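Software News from the Two-Arm Cell: Starance 2 Is in Daily Use
19 Jan 2021
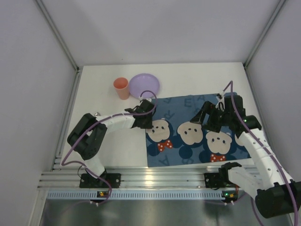 The two arms over the table-setting task, with cup, plate and placemat.

Since our September issue many readers have written to ask what happened with the new control software at Levavthorpe. I am glad to report that Starance 2 now runs on the two-arm cell every day, and that the old version has been removed from the computer.

The biggest change is in how the arms share the table. In the old version each arm had its own planner, and a simple rule decided who must wait. This rule was safe but very slow. When the left arm was working near the cup, the right arm stayed parked, even if its own goal was at the other end of the placemat. Oskari Honkanen has written one planner for both arms together. It computes the two paths at the same time and keeps a minimum distance of 40 mm between all links, including the grippers. Both arms can now work above the table in the same moment, and the waiting time in the table-setting task went down by 26 percent.

The cables gave us more trouble than we expected. The planner knows the shape of every link, but a cable loop changes its form with each movement, and we do not have a good model for it. For now Oskari puts a simple cylinder around the space where the loop usually goes. It is a rough solution and it takes away some useful poses near the back of the table. If a reader has experience with this question, we would be thankful for a message.

On the perception side, Lindalva Quintana has worked on the placemat. A plain mat was easy for our segmentation. A printed mat with faces, big dark ears and letters is another matter, and the first model often reported a round ear as a small dish. Lindalva trained it again with printed cloths in many rotations. The false dishes are now rare. A mat which is partly hidden under an arm is still difficult, and in this case the program keeps the last good estimate of the corners until it can see them again.

The third piece is Bedorau, our small tool for looking at logs. Arlindo Guerra has added a timeline where the joint positions, the gripper commands and the planner messages are shown on one time axis. Before this, we opened three windows and compared the times by eye. Bedorau also marks every moment when the planner rejected a path and tells which pair of links was too close. The manual has 18 pages and is in the shared folder together with the installer.

Please note that log files from the old version must be converted before Bedorau can open them. The converter is included, but it does not yet read files with only one arm. Arlindo is working on it.

Questions about the planner go to Oskari, and questions about the training data to Lindalva.

Adalberto Sales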